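Trorance Shared Workshop
Minutes of the members' meeting, 2026-04-13

Chair: Vasiliki Karras
Apologies were received and passed to the chair before the start.

1. Minutes of the last meeting
Approved with one correction. Item 5 should read "back bench," not "back bench and sink."

2. Matters arising
The new door closer has been fitted. The lock on the paint cupboard still sticks and will be looked at again before the end of April.

3. Small parts and trays
Vasiliki Karras reported on the small parts cupboard. Pieces have been going back into whatever box is nearest the door, and members have lost time hunting for them. She proposed moving everything long and narrow into slotted trays, one piece to a slot, and keeping the cardboard boxes for screws and offcuts only.

There was some discussion of which tray to use. The deep gray bins from Prasum hold more, but short pieces drop to the bottom and have to be tipped out. The shallow white tray has ridges that keep the pieces apart, and it can be carried to the bench and back without anything sliding together. Most of those present preferred the shallow tray.
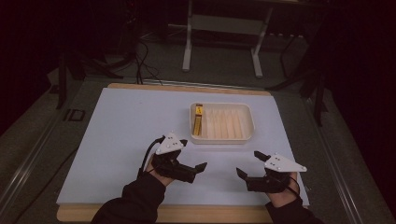 Item 3: slotted tray on the work board, with one yellow piece in the leftmost slot.

It was asked whether pieces should stand on edge or lie flat. Standing on edge was preferred, as any markings on the side are easier to read. Pieces too wide for a slot are to stay in the drawer under the window until something better is found.

A member asked that trays be filled from the left so that a gap is noticed at the end of the day. Agreed. Trays are to be used on the work board and not balanced on the vise or the stool.

Agreed: to buy 46 trays of the shallow type from Zeltadex, spending no more than $400 including delivery. Vasiliki Karras to place the order.

4. Labels
Two styles of label were passed around. The paper ones peel at the corners. The meeting chose the printed tape, in black on white, to go on the front rim of each tray. Wording to be kept to three words at most. Labels for the drawers were left for another time.

5. Work boards
The boards are to be wiped down after use and left on their bases. Cutting is to be done on the green mats at the back bench. One member has been using a board as a drip tray for glue and agreed to stop.

6. Cleaning rota
The April rota was filled except for the last slot. Names to be added to the sheet by the door. The broom has lost its handle again.

7. Any other business
The heater timer is still an hour out. The chair will reset it.
A request to keep bicycles in the hallway was turned down.
Whoever borrowed the long steel rule is asked to bring it back.

Next meeting to be set once the trays have arrived.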